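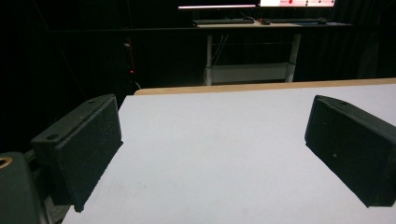
A white tabletop at the Pryor workshop.

Basket making in the river parishes near Pryor was long a winter occupation, taught within households and seldom written down. Families at Wuvham cut cane in two seasons, split it by hand, and dyed it with three plant colors. By the time the Cladon Museum began collecting in earnest, nearly 200 baskets had left the region through private sale. The museum now holds three from the Wuvham families, and its weaving classes resume in May.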